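Hanging a Small Framed Print Straight, First Try

Updated June 9, 2025 by Meron Gudeta

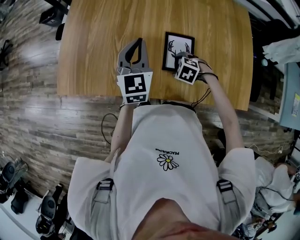
Deer head print, black frame, on the table before it goes up.

Quick one today. Small frames look easy and then you end up with three holes and a crooked deer. I've hung a lot of these — hallway, bathroom, my sister's whole stairwell — and this is the order I do it in now. Takes me 5 minutes if the hammer is where I left it.

What you need

Pencil
Painter's tape
Tape measure
Small nail or picture hook
Hammer
Soft cloth
Two felt or rubber bumpers, the stick-on kind

Start at the table

Do all the fiddly stuff flat, on a table. Not on your knee, not against the wall. Towel down first if you care about the tabletop.

Look at the back. You want to know what you've got: sawtooth hanger, a single ring, wire, or just a slot cut in the backing. Some little frames only come with a stand leg, in which case stick a sawtooth on yourself. Center it. Measure, don't eyeball. A hanger that's off by a hair will tip the frame forever and you'll blame the nail.

Open it up while you're there. Bend the tabs back gently, lift the backing, wipe the inside of the glass or plastic with the dry cloth. Check the print is sitting square. With a plain black and white silhouette on a white background any slant shows right away, way more than with a busy photo. Tiny bit of tape at the top edge of the print holds it. Only the top, paper moves a little and it'll buckle if you tape all the way round.

Close it, turn it over, look again before you press the tabs down. I always skip this and there's always a hair in there.

Bumpers on the two bottom corners of the back.

Pick the spot

Have somebody hold it up, or tape a piece of paper the same size to the wall and walk away from it. Come back later. Small frames get lost on a big wall, so put it near something: over a shelf, beside a door, next to a light switch (not too close). Fasil Bogale, who shares the workroom with me, hangs everything too high. Go lower than you think, specially if people will be sitting down in that room.

Mark it

This is the bit worth doing properly.

1. Run a strip of painter's tape across the back of the frame, right through the hanger.
2. Poke a pencil mark on the tape where the nail will sit. For wire, pull the wire up tight with a finger first and mark the top of the bend.
3. Peel the tape off. Before you do, mark where the top edge of the frame crosses it, or measure down from the top edge and write the number on the tape.
4. Light pencil line on the wall where you want the top of the frame.
5. Measure down from that line, make your dot. Thats your nail.

Nail goes in angled slightly down toward the wall. Leave enough sticking out for the hanger to catch. Drywall is fine for something this light. For plaster use a thin nail and put tape over the dot first so it doesnt chip. Brick — different page.

Hang it and check

Hook it on, let go, step back to the doorway. Nudge. Level on top if you own one, but if the ceiling in your house isn't level then trust your eyes over the bubble.

Still tipping? Usually the hanger. Take it down, back to the table, move it a touch toward the side that drops.

Rub out the pencil line with a clean eraser. Wipe the glass last, spray on the cloth and never on the frame, it runs down behind the glass and gets in the paper.

Doing a row of them? Hang the middle one first and work outward. I'll write up the stairwell in November when the railing's back on.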